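Brahim El Fassi
Friday, 7.40 am

1/ Changing the beds over today. May is when I do it in this house, whatever the weather is doing. Winter bedding comes off, gets washed or aired, gets folded, goes away. I'm going to post as I go because a few people asked how I fit it all in a terrace in Bokcombe with no airing cupboard.

2/ For anyone new: the house is dated 1848 over the door and has storage to match. One cupboard on the landing, one chest at the foot of the big bed, and whatever will slide under a bed frame. That's the lot.

3/ The rule I use is one bed at a time. I used to strip every bed in the house first thing and then have nowhere to put anything down, so the clean stuff ended up on the floor with the dirty stuff. Now the next bed stays made until the first one is finished.

4/ Order of work, if you want it:
Pillowcases off first.
Duvet cover off, inside out, so the corners get a proper wash.
Blankets shaken out of the back window.
Bottom sheet last.
Then ten minutes with the window open before anything goes back on.

5/ Fleece blankets. People overwash them. Mine get a cool wash with a small amount of liquid and no softener, then over the banister. They dry by teatime. Put them in a hot dryer and they go flat and a bit scratchy, and there's no getting them back.

6/ Wool is different and I leave it alone unless something has been spilt on it. Hang it outside on a dry day, brush it, fold it. Mine came from the market in Stendside and has been washed 2 times since I bought it.

7/ Break for tea. First load is on the line. Next door have theirs out as well, so it must be a proper drying day.

8/ Somebody has asked about vacuum bags. I had a set from Okono and they worked well for spare pillows. I wouldn't put a feather duvet in one for months on end. Mine took days to get its shape back and it was never as thick. For blankets I don't see the point, they're flat already if you fold them properly.

9/ Folding blankets: long edges together, then long edges together again, then thirds. Keep the folded side facing out of the cupboard. You can then pull one from the middle of the pile and the rest stay put. Takes no longer than doing it badly.

10/ Cotton blankets and sheets go in an old pillowcase as a set, one set per bed. I write the bed size on a luggage label and tie it on. I've tried writing on masking tape and it drops off by August.

11/ Someone else wants to know about thread count. I'm not the person to ask. I've had 3 sheets that claimed very high numbers and they bobbled like anything. The ones that have lasted were plain hotel sheets from Tazi, the linen shop by the bus station, and I don't think they had a number on the packet at all.

12/ Back bedroom now. Grey sheet on, and the duvet with the stags and the hanging lamps on it, the one that says FASHION HOME. It goes to pale blue with clouds further up. I didn't choose it for taste but it's a good size and it doesn't show creases. The folded pile is up on the bed with it, red fleece next to the cream blanket, and there's a white cloth still to straighten out. 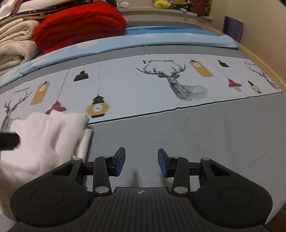 13/ Putting the pile away

Heaviest at the bottom of the chest, fleeces on top. I leave one blanket out per bed until the middle of June. Every year I'm tempted to put the lot away and every year there's a cold night and I'm up at two in the morning digging through it.

14/ Moths. Cedar balls in the chest, lavender bags in the cupboard. The cedar wants a rub with sandpaper every spring or it stops smelling of anything. Check the wool when you check the cedar. If you find a hole, everything in that chest comes out and gets looked at, even the things moths aren't meant to like.

15/ Anything worn thin goes to the animal rescue. They take towels, blankets and sheets but not duvets or pillows – ring yours first, they all have different rules.

16/ Big bedroom is next and then I'm done until October. I still need to find the lid for the under-bed box. It was on the landing at Christmas.

17/ Found the lid. It was under the bed.

Posts © Brahim El Fassi. Please ask before reposting. Contact | Back to top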